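Pouring, again and again: a morning with the data group at Ullari

By Signe Bach

When I arrive at Ullari at nine on Thursday, Bořivoj Pešek is already at the table and does not look up. He has asked me by email not to speak to him before he finishes the first set, so I take a chair by the wall and wait with my notebook. After a while he puts down the handles, stretches his fingers and greets me very politely.

Pešek is an operator. He moves the arm by hand, from a distance, and everything he does is recorded together with what the cameras on the wrists see. Each recording is called an episode. The episodes are later given to a learning system, which must find out from them how a thing is done.

"People think I am teaching it," he says. "I would say I am only doing housework in front of it, very slowly. The teaching happens upstairs, on the computers, and I am not invited."

The task this month is pouring. The order came from Keltville, a company that wants a kitchen helper for canteens, and the list of tasks was written by Angeliki Kontogiannis, who leads the collection. She asked for 500 good episodes of pouring from one vessel to another. On the morning of my visit they have 181.

I ask her what makes an episode good. She thinks for a long time before she answers.

"In the beginning I wrote that it must be clean. No drops, no stopping, one nice movement. After two weeks we looked at the results and the arm was helpless the moment anything went wrong, for it had never seen anything go wrong. So I had to change my own instructions, and this was a little embarrassing, as I had defended them quite strongly."

Now the rule is different. If the operator misses the rim a little and corrects himself, the episode is kept. If he drops the cup, it goes to a separate folder. If he becomes nervous and waits too long, it is deleted, because a pause teaches the system to pause. 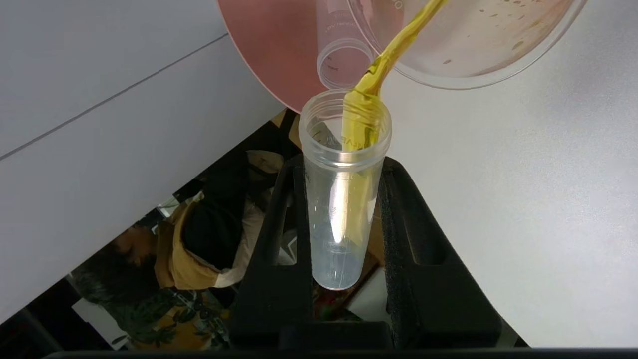 Liquids are the part of the job that everybody complains of. Blocks and towels can be put back where they were in a few seconds, but after a pour somebody must empty, wipe and fill again. Darragh Hanrahan, who shares the shifts with Pešek, has measured this. For him the recording itself takes 39 seconds on a usual day, and making the table ready for the next one takes 63.

"So most of my working day is washing up," Hanrahan says. "My mother finds this very funny. I studied mechanical engineering."

He explains that thick liquids and thin liquids must both be in the collection, and that they behave in different ways when the bowl comes back up. With a thin one you can stop at once. With a thick one you must begin to stop before you want to stop, and this small anticipation is, in his opinion, the most valuable thing in the whole set. It is also difficult to do through the handles, as the operator feels no weight in his hands.

"You look at the stream and you guess," he says. "After some weeks the guess is good. I cannot tell you what I look at. If I could tell you, we would write it down as a program and I would go home."

Transparent cups are another subject of discussion. Kontogiannis wanted them from the first day, and the learning group, represented by Villads Riis, asked for colored ones. Riis is a quiet man who joins us for coffee and defends himself with a smile.

"I asked for colored cups for the first hundred only," he says. "A clear wall is hard to see for a camera. You find the liquid, but the edge of the cup you find only sometimes. I wanted to start with something easy, and Angeliki said that a canteen has no easy cups. She was right about canteens. About the training I am still not sure."

They have agreed to mix. The vessels, the height of the table and the lamp are changed from one set to the next, following a sheet which hangs beside the door. Pešek has added to it, in pencil, a line for the radio station. It has no influence on the data, he admits, but he likes to know.

Before lunch I am allowed to try. I need four attempts to close the fingers on an empty cup, and on the fifth I push it over. Kontogiannis looks at the screen and asks Pešek to save that one too, in the separate folder.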